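Home Journals Current Issue Authors Sign in

Search this journal Enter keywords Go

We use cookies to improve your reading experience. Accept Manage settings

4.2 Harnesses and the problem of the spare end

Repair manuals are confident about circuit boards and oddly shy about wires. The Skavstead bench guide gives 68 pages to boards and 4 to harnesses, one of which is blank. Our repair logs tell a different story. Of 1,083 bench entries, the longest delays came while someone worked out which end of a harness went where, often with the manual open at the wrong chapter.

We follow Hrnčiar in calling the point where the branches meet the hub, and each branch finish an end. The word "end" sounds simple until the ends disagree. Ring terminals want a screw, plugs want a mate, and a harness with both kinds will not lie flat for anyone. Color helps less than newcomers hope. In 49 entries the repairer had trusted a color code that belonged to some other product – a mistake the Flundeck checklist does warn against, in a footnote.

Figure 3 shows a mixed harness beside a framed board. The red wires run to a small black plug, while the two black wires finish differently, one in a white housing and one in a ring terminal. Anyone sorting by color alone would put those two in the same bin and regret it later.

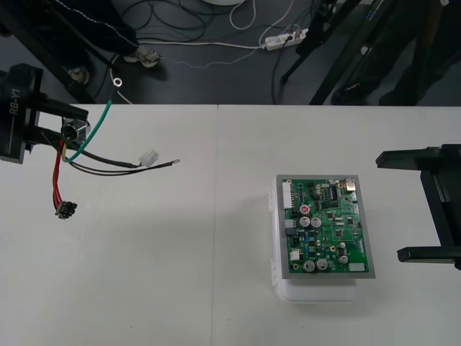
Figure 3. Wiring harness with mixed ends, and a circuit board in a gray metal frame resting on a translucent plastic box.

We therefore coded ends by type first and by color second. The reverse order was tried for the Festonov entries and had to be redone over a long December.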